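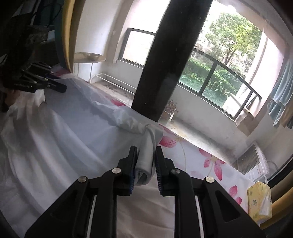
埃马纽埃尔·莫索蒂（Emmanuel Mosoti）一开口就停不下来。我们约的是下午两点，他提前到了，怀里抱着一只旧饼干盒，里面全是布头，每一块都用铅笔写了染缸的编号。他在Gunbridge开了一间小小的植物染作坊，专做蓝色，从最浅的水蓝一直做到近乎发黑的深靛。我问他最喜欢哪一种，他想也没想就说是最浅的那一档：“就是浅蓝灰色的床单，堆在印着粉色大花的白床罩上，那个蓝！淡得快要没有了，可是你把它跟白的放在一起，它马上就站出来了。”他说这种颜色最难染，深色可以一遍一遍往上叠，浅色只有一次机会，手慢一点就花了。

莫索蒂今年34岁，早先在一家印刷厂调油墨。“那时候天天跟色卡打交道，差一点点客户就要退货。”后来他在朋友家见到一条旧围巾，蓝得不均匀，边上深，中间浅，他借回去看了一个星期，舍不得还。围巾的主人叫约瑟法特·马科里（Josphat Makori），如今是他的搭档，管账，也管劈柴烧水。

“我第一缸是彻底失败的，”莫索蒂笑着说，“臭得邻居来敲门。”他照着一本翻烂了的手册配料，碱放多了，布捞出来是一种说不清的灰绿，等了一下午也没有变蓝。第二缸他学乖了，隔一会儿就去闻一闻、搅一搅，看液面上那层紫铜色的泡沫。“泡沫起来的时候，我在院子里喊出来了，真的喊出来了！”

我自己不懂染布，听到这里忍不住问，布从缸里出来到底是什么颜色。他说是黄绿色的，见了风才一点点转蓝，先是边角，再是褶子外面，最后才轮到褶子里头。“我看了这么多年，还是每次都要站在那里看完。马科里说我浪费时间。”马科里在旁边补了一句：“他还不许别人说话。”

作坊现在有72个编号的配方，真正常用的没几个。莫索蒂把本子翻给我看，字很小，旁边密密麻麻记着天气、水温，还有“今天心情不好，别信这一条”。有一页夹着内吉里（Negri）一位老染匠寄来的信，教他怎样在冬天保住一口缸：用旧棉被裹，夜里起来添两回热水。他照做了，整个冬天没有睡过一个整觉，那口缸活到了春天。

谈到浅蓝，他又兴奋起来。他的办法是把布先在清水里泡透，拧到不滴水，进一口快要用尽的老缸，数到二十就提起来。新缸力气太大，染不出那种软软的颜色。“老缸像老人，说话轻。”他说完自己也不好意思了，摆摆手让我别写。我还是写了。

也有客人嫌浅色不耐看，买回去怕洗着洗着就没了。莫索蒂并不回避这个问题：靛蓝会掉，尤其是头几次，要单独用冷水洗，阴干，别跟白衬衫放一起。可是他觉得洗旧了才好看。他自己家里的枕套用了好几年，折痕那里已经发白，他母亲想扔，他又从袋子里捡了回来。

八月他们打算去福夫蒙特（Fovmont）办一次开缸日，来的人自己带一件旧棉布衣服，不用会，也不用报名。院子不大，预计能挤下一些人，马科里正为借晾衣绳的事打电话，已经借到400米。“够了吧？”我问。莫索蒂想了想，说不够，大家一染起来就收不住手，连袜子都要脱下来染。

临走时他塞给我一小块布头，铅笔编号已经蹭得看不清了。我问是哪一缸的，他凑到窗边翻来覆去看了好一阵，又跑进去查本子，隔着门喊：“你等我一下！我肯定记过！”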